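How I Finally Sorted Out My Cables (One Clear Bin and a Free Afternoon)

Monday, August 10, 2020
By the Vuststead blog
254 shares | 3 comments

So I've been putting this one off for ages. Every time I wrote about desks or shelves, someone would ask what I do with all my cables, and my answer was "a drawer," and the drawer was a disaster. Chargers, extension leads, two kinds of audio cable, a thing for a camera I sold years ago. You'd pull one and get six!

Well, the drawer is empty now and everything lives in see-through plastic bins. It took me one afternoon, 60 minutes of which I spent looking for the label tape. Here's how I did it, in the order I'd do it if I had to start over.

What you need

A big flat table. Really, the bigger the better, because you're going to spread out.
Clear or frosted plastic bins with a rim you can get your fingers under.
Hook and loop ties (the reusable kind, please don't use zip ties).
Label tape or masking tape and a marker.
A soft white cloth, or an old T-shirt.
A bag for the stuff that's leaving the house.

I got my bins from Grandisow, the little storage place next to the post office, and paid 59 dollars for the stack with lids. Too much? Maybe. I only needed half of them in the end, so buy fewer than you think and go back later.

Step 1: Clear the table and tip it all out

All of it. I tried doing this straight from the drawer, sorting as I went, and I just ended up making a smaller mess on top of the big one. Tip the whole lot onto the table at one end and keep the other end free for working.

If your table has a nice finish, check for plugs with metal prongs before you drag anything across it. I have a scratch from a laptop adapter and I look at it every single morning.

Step 2: Pull the knots apart before you sort

I know, you want to start making piles. Wait. Find a loose end, follow it back, and shake gently as you go. Braided cables come out of a tangle much more easily than the rubbery ones, so pull those first and the rest of the knot loosens up. The thin black ones are the worst and I leave them for last, when there's nothing left for them to hang on to.

Step 3: Sort by what you use it for

My first try was sorting by plug type and it was very tidy and completely useless. I don't go looking for "a USB thing," I go looking for the one that charges the bike light. So now my piles are phone and tablet, computer, music, camera, and household (extension leads, the lamp cord, the glue gun).

Anything you can't name goes in its own pile. Give it until the end of September, and if you haven't needed it by then, off it goes. Most towns have a drop-off for old electronics, so please don't put them in the trash.

Step 4: Wipe everything down

Cables are filthy. I had no idea. Fold the cloth around the cable, pinch it, and pull the cable through with your other hand. Slightly damp for the rubber ones, dry for anything with a woven sleeve, and keep the damp cloth well away from the plugs. And obviously nothing should be plugged in while you do this!

Step 5: Coil loosely

Don't wrap them around your elbow like a garden hose. I did that for years and it's why half of mine had a permanent twist. Make a big easy loop, let the cable turn the way it wants to, and lay the next loop on top. With a stiff braided cable the loop might come out more like a long oval, and that's fine, leave it that way. Then one tie, not too tight, near the plug.

Step 6: Fill the bins

Heavy things go in first (power bricks, adapters), flat on the bottom. Coils go on top, standing on edge if they fit, so you can flick through them like records. I stop at two-thirds full. The frosted sides mean you can tell there's something dark in there but you can't tell a phone charger from a camera charger, so label the short end, where you'll see it on a shelf. I wrote mine on the lids first. Then I stacked them. Yeah.

My Prumance shelf holds the bins two deep, with household in front because that's the one we open all the time.

Keeping it that way

One rule: a cable that comes out of a bin goes back with its tie on. I keep a few spare ties stuck to the inside of the household lid. It's been working so far, apart from the phone bin, which is already a bit wild.

Next week I'm doing batteries, wish me luck.

3 comments

rathore_fan: Great tips! Do the ties leave marks on braided cables? Mine got a bit fuzzy after a while.

Vuststead blog: A little, if the hook side touches the sleeve. I turn mine so the soft side is facing in.

mossypantry: Did this with my kids on Saturday and we found 2 remotes we'd given up on. The lids mistake is so me.

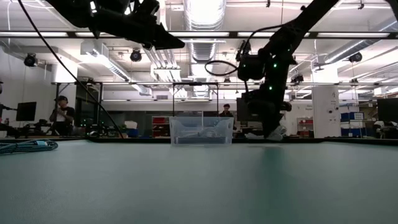 Frosted bin and a braided teal-and-black cable, loosely coiled.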